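Section 4: Sorting small parts into baskets

Before you start
The Flasen table set is supplied with open mesh baskets for small blocks, cups and loose pieces. Assemble the table as described in Section 3 and check that it stands level before putting anything on it. The top is 1000 mm long and 855 mm deep. Keep the packaging until you have checked the contents against the parts list on the inside of the lid.

You will need:
The baskets
The blocks and cups you want to sort
A dry cloth

4.1 Preparing the table top

1. Wipe the wood with a dry cloth. For sticky marks use a slightly damp cloth and dry the surface straight away.
2. Move papers, pens and anything else that does not belong to the set to one side.
3. Lead any cables towards the nearest edge and away from the place where the baskets will stand. A cable trapped under a basket will make it rock.

Note: Do not use scouring powder or solvent on the top. Marks caused by cleaning products are not covered by the Mondberg guarantee.

4.2 Placing the baskets

1. Put the first basket near the far edge, close to the middle. It is the filling basket.
2. Put the second basket on the near side, to the left, with its long side running from front to back. Leave it empty for now.
3. Leave at least 165 mm between the two baskets.
4. Press down lightly on each corner of each basket. If one corner lifts, turn the basket over and bend the foot gently until it sits flat.

4.3 Filling the first basket

1. Stand the tall pieces at the back of the filling basket.
2. Add the blocks in front of them. Keep them upright where they will stand by themselves.
3. Put mixed-colour pieces at the side so they can be found quickly.
4. Leave cups and flat blocks on the table until the upright pieces are in. They take up the most room and are easier to place last.

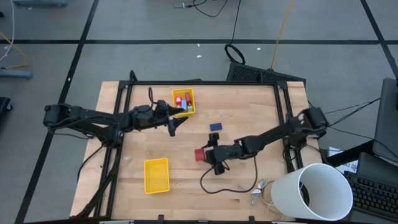 Fig. 7. Filling basket at the top with four pieces in it, second basket empty at lower left. A red cup and a dark blue block are still on the table side.

5. Take the cups next. A cup lying on its side should be picked up by the wall and turned upright before it goes into a basket.
6. Lay flat blocks in last, along the side of the basket.
7. When the filling basket is full, carry on with the second one in the same order.

Caution: Do not pile pieces above the rim. They can fall out when the basket is lifted. The height of a stacked load must not be more than 128 mm measured from the table top.

4.4 Using a bin with the set

A round bin can be used for pieces that are damaged or belong to another set. It may be stood upright on the floor or laid on its side on the table. If it is laid down, turn the mouth away from the baskets and push it in until the whole length is supported - a bin that hangs over the edge can roll off if knocked.

4.5 Putting away

1. Lift each basket with both hands, one at each short side.
2. Store the baskets on a shelf or in the Montes drawer unit (sold separately). Empty baskets can be stacked - full ones should not be.
3. Wipe the table top again.

Note: The Lulov lid fits the rectangular baskets only. See Section 6 for fitting.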